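How to Write a Band Bio and Press Kit That Bookers Will Read

I've been the one in our band who sends the emails for 11 years now, and I've also spent a fair number of those years helping out at the Flunport, a small room where the inbox fills up faster than anyone can open it. So I've seen press kits from both ends, and I'd love to save you some of the trouble I went through with mine. Make yourself a cup of something and set aside an evening. You can get a decent first draft done in one sitting, I promise!

Step 1: Gather your facts before you write a word

Open a blank page and put down where you're from, who plays what, what you've released, and where you've played. Don't try to make it sound good yet. Our first list was a mess — half of it was the names of pedals — but it meant we weren't hunting for release months later on.

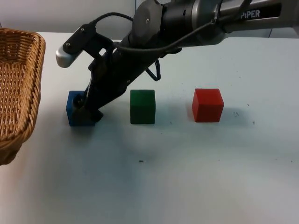
Step 2: Write the short bio first

Most people start with the long one and then try to squeeze it down, and oh, it hurts. Start small. My rule is four sentences: your sound, your story, your newest release, and what's coming next. The one I still use for our band Wemon comes to 789 characters, spaces included, and it has fit in nearly every submission form I've run into.

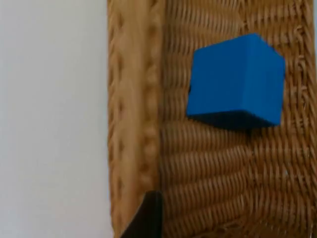
Describing your sound is the part where everybody freezes up. "Genre-defying" tells a booker nothing, and neither does a string of nine genres with slashes between them. Pick the plainest words you can, the way you'd tell somebody on the phone that there's a blue cube in a wicker basket and they'd have it in their head right away. "Loud country songs with two fiddles" works just like that. If your drummer's mother understands it, keep it.

Step 3: Choose your songs and your photos

Three songs, strongest one first, with streaming links that open without a password. Please check them on a phone that isn't yours! For photos, include one wide and one tall, both sharp enough to print, and put the photographer's credit in the file name so it travels along with the picture.

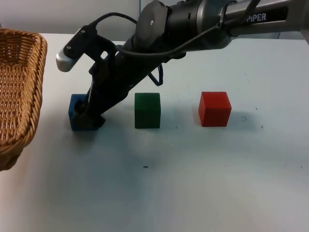
If you have live video, add one clip and make it a recent one. A single steady take with good sound will do more for you than a fancy edit, and bookers like to see how you fill a stage. We sent out our Aguirre festival clip for 8 months and got more replies from it than from anything we'd paid for.

Step 4: Put it all on one page

The order I like goes like this:

Band name and hometown
Short bio
Songs
Video
Photos
Past shows and press quotes
Contact email
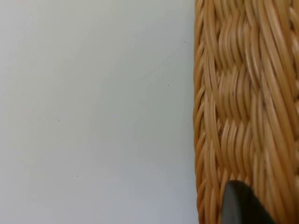 Keep that page at the same web address forever, even when you change everything on it. People save links and come back to them in August when a support slot opens up, and you want them landing on your newest songs.

Step 5: Send it nicely

Write to one person at a time, say which night or bill you have in mind, and keep the email to a short paragraph plus the link. I wait 7 days and follow up once, with a friendly line and no guilt in it. After that I leave it alone until we have something new to share.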